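How Bloxham Sits: Living Rooms Since 1927
Iraklis Karras, 3 May 2024

I picked living rooms because my nan won't let anyone use hers! It's kept for visitors, and I wanted to know if other families in Bloxham ever did the same. Reece Mottram helped me hand out the survey (thanks Reece) and we got 119 back, which was way more than I'd planned to type up.

The oldest house I looked at was built in 1927 and has a front parlour with its own door. In my results, 42 households said they still keep one room for good. Most of the rest have knocked a wall out and eat dinner in front of the telly.
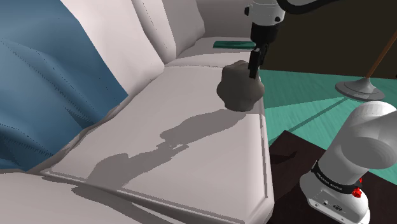 Fig. 1. Light grey sofa with a blue blanket, computer rendering.

Colour was the fun bit - older people remembered browns and dark greens, and my age group nearly all said grey. I'd like to go back in August and ask the Darine Street end, who I missed completely.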